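4.2 What happens to the bag

Our second theme is the afterlife of packaging, which we had not planned to study at all. The interview guide devoted a single question to it ("Do you keep the bag?"), placed near the end, where we expected a yes or a no and a chance to put our coats on. It produced the longest answers in the data set. Of the 18 households we visited, only 2 claimed to throw every bag away on arrival, and one of these was contradicted by a teenager in the next room.

Households sorted their bags by a scheme that was rarely spoken aloud but strictly observed. Plastic went under the sink, inside other plastic. Paper bags with handles went somewhere more dignified, usually a closet or the gap beside the refrigerator. Plain paper bags without handles, the kind used for bread and takeout lunches, had the least settled position of all. They were too good to throw out and not good enough to put away, and so they tended to stay on the counter, where they picked up receipts, rubber bands, and a certain moral weight. 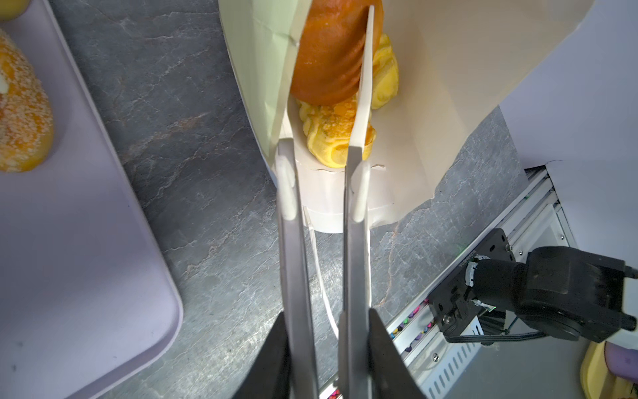

Figure 3. White paper bag on a gray marble-patterned counter.

We call this condition "pending." A pending bag has been emptied of its purpose but not yet given another one. Participants were surprisingly firm about how long a bag could decently remain this way. For most, the limit was the next grocery trip. For one retired couple in Eide it was Friday, and had been Friday for the whole of their marriage, although neither could say who had picked it.

The diary entries let us follow the pending bags a little further. Participants logged 138 separate reuses of paper bags during the study period. The most common was carrying lunch, followed by ripening fruit and draining fried food. A smaller group of entries described what Torres, who did the first round of coding, labeled "bag as envelope": returning a neighbor's dish, passing along outgrown baby clothes, or delivering keys. Here the choice of bag mattered a good deal. A bag from Vendimis, the more expensive of the two bakeries in town, was held back for people the household wished to impress. A bag from Rudasano was for family.

It would be easy to read all this as thrift, and several participants offered that reading themselves. The numbers do not help them much. Households that described themselves as careful with money reused no more bags than those that did not, and they threw out more of them in one go, generally in November, before relatives came to stay. Wibisono has suggested that the November clear-out is best seen as a kind of audit, in which the household decides what sort of household it would like to be caught being. We find this persuasive, though we note that he reached it while cleaning out his own kitchen.

Crumpling also deserves a word. Participants in the Hudura neighborhood smoothed their bags flat before storing them, some using the edge of a table. Elsewhere the practice was rare and, in two interviews, openly mocked. We have no good explanation for the difference. Section 4.3 takes up the related matter of string.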